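Section 5: Setting up the room and the slide carousel
Halport (touring version), install notes
Last changed 2021-09-10, D. Tully

Read the whole section before you open a crate. Sections before this one cover freight and unpacking, the one after covers the daily switch-on. If you only have the afternoon, do 5.1 to 5.4 and leave the sound for the morning.

5.1 What you need in the room

The work wants a dark room with one way in. Walls mid grey or darker, any paint you have, matte. Gloss is no good, the beam bounces. Floor as is. Carpet is fine, concrete is nicer.

Clear throw from projector to the long wall is 5 metres. A little more is OK if you have the zoom lens fitted. Less is not OK, the words get too small and people walk up and stand in the beam.

Two power circuits. Projector and dissolve unit on one, everything with a speaker in it on the other. Otherwise it hums. It hummed the whole run at Pultenance and we never got it out.

You also need:
a stepladder
gaffer, black
a spirit level
white cotton gloves for the slides
someone to stand at the door and tell you if it's straight

5.2 Plinth and projector

1. Mark the centre of the long wall with a bit of tape at eye height. Drop a line to the floor. Mark that too.

2. Measure straight out from the floor mark and put the plinth there. The side with the hatch faces away from the wall.

3. Level the plinth. Feet screw in and out by hand. Do the back ones first.

4. Lift the projector on. It's heavier at the lamp end. Don't lift by the lens barrel, the barrel is only held by a spring and it WILL come off in your hand.

5. Run the power lead down through the hole in the plinth top and out the hatch. Leave a loop inside, enough that you can slide the projector forward to change a lamp.

6. Power on, lamp on low. Focus on the tape mark with the blank slide.

CAUTION — let the fan run on after you switch the lamp off. Do not pull the plug. A hot lamp moved is a dead lamp and there are only two spares in the crate.

Note: if the venue gives you its own plinth, check the height against ours. The image has to sit with its bottom edge just over the head of a seated person. Don't tilt the projector to fix it. Shim the whole plinth or find another one.

5.3 Loading the carousel

There are seven text slides, then the long run of photographs, then the black. The order matters more than anything else in this section. Visitors are handed a sealed envelope at the door and the envelope names a slide. If the tray is out by one, every envelope is wrong and the piece is just a slide show.

1. Gloves on.

2. Put the tray on a clean bench, number side up. Take off the lock ring.

3. Load from the slot marked with a white dot. Text slides first, in the order on the typed sheet in the lid. They go in upside down and the red spot on the mount goes to the top outside corner. Every one of them, same corner.

4. Carry on with the photographs. Check each mount against the sheet as you go, not at the end. The mounts are numbered in pencil and some of the pencil has rubbed off. If you can't read a number hold it up to a window and match it to the contact print.

5. Last slide is the one with the pencil 94 on it. It's blank to look at. It isn't blank, it has a very faint line accross it which shows up on the wall after your eyes get used to the dark. Don't swap it for a spare.

6. Lock ring back on. Turn until it clicks. Tip the tray over a folded towel to be sure, before you tip it over anything else.

7. Tray on the projector. Step through once by hand with the remote, with the sheet next to you.

If a slide jams: lamp off, wait for the fan, then use the coin slot in the middle of the tray to free it. Never force the tray round. A bent mount goes in the envelope marked DOCTOR and gets replaced from the duplicate set. Tell me which one.

5.4 Envelopes

The envelopes come sealed. Please don't open one to see. Everyone wants to, and then it can't go back in the stack.

They're bundled by session with a paper band round each bundle. One bundle per session. Attendant hands them from the top and does not shuffle. I know it feels like they should be shuffled. Văn worked out the order for the first showing and it leans on people coming in at a steady trickle, so the person with the envelope is usually sitting down when their slide comes up. Usually. When it misses, it misses, that's allowed.

Attendant says one thing only: "Please open it when you like." No patter. No mysterious voice. We've had attendants who did a bit of amateur magic and enjoyed themselves a lot and it sank the whole thing. People should be left not knowing if it's a trick or a survey.

If a visitor asks how it's done — say you only do the door.

Leftover envelopes go back in the crate with the band on. Opened ones people leave behind, keep them. Some have writing on, and those go to Văn.

5.5 Dissolve unit and timing

The dissolve unit is the flat metal box with Vellent on the front. Old, works, dont let anyone update it or plug a laptop into it.

1. Tray remote lead into the socket marked A. Socket B is not used on the touring version. Leave the plastic cap in it.

2. Set the dwell dial to 7. It's the hand-drawn scale on the masking tape, ignore the printed scale underneath.

3. Set the fade to the first pencil mark.

4. Press START once. Wait. There's a pause before anything happens and people always press it again, which stops it.

5. Watch one full cycle in the dark, door shut. The tray should come back round to the white dot by itself. If it overshoots, turn off, zero the tray by hand, start again from 1.

Dwell looks too slow when you are up a ladder and tired. Leave it. Sit down in one of the chairs for some seven slides before you decide it's wrong.

5.6 Chairs

Plain, not matching, not new. Borrow from the venue office if you have to. Set them loose, facing the wall, none in a straight row. Keep one away on its own by the door. Don't reserve it, don't put anything on it.

Aisle on the left has to stay clear for wheelchair access and for the fire exit. Venue rules beat ours on this.

5.7 Last check before doors

Lamp on high
Tray at white dot
Dial on the tape mark
Blank slide off, first text slide up
Right envelope bundle, band removed
Work light off at the wall, switch taped over
Phone torch in the attendant's pocket for lamp changes

NOTE — wall text goes OUTSIDE the room. Printed on plain grey card, artist names and title only. If the venue wants to add a paragraph on conceptual art or mentalism or whatever, ask them to put it on their website instead. It spoils the first few minutes.

Problems you can't fix with this section, ring Diarmuid Tully, number is inside the crate lid. Leave a message with the slot number and what the wall is doing. Sound is section 6, start with the speaker nearest the door and work back. 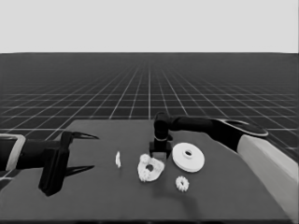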